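May, just before bed

Sore legs, sunburnt nose, and I cannot stop grinning. I walked from Ellness to Flostport along the cliffs today!
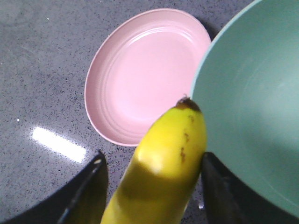
So was the coast path worth the early start? Every step of it, and I'd set off again tomorrow if my left heel would let me.

I caught the first bus out to Ellness and had the path to myself as far as the old lime kilns. The thrift is out all over the headland, great pink cushions of it, and the skylarks went on and on (I stood with my head back until my neck hurt). Then comes the climb up Premard, all 923 feet, which I'd been dreading – steep at the bottom, steeper in the middle, and then suddenly lovely turf and the whole bay laid out. I could see the ferry heading for the islands.

Had my cheese rolls by the cairn, out of the wind. Coming down I took the wrong side of a wall and ended up in a bog, so the boots are stuffed with newspaper in the hall. Reached Flostport at 2 and bought the biggest bag of chips they do.

Next time I want to carry on to the lighthouse. I must look up the tides, and find the thick socks.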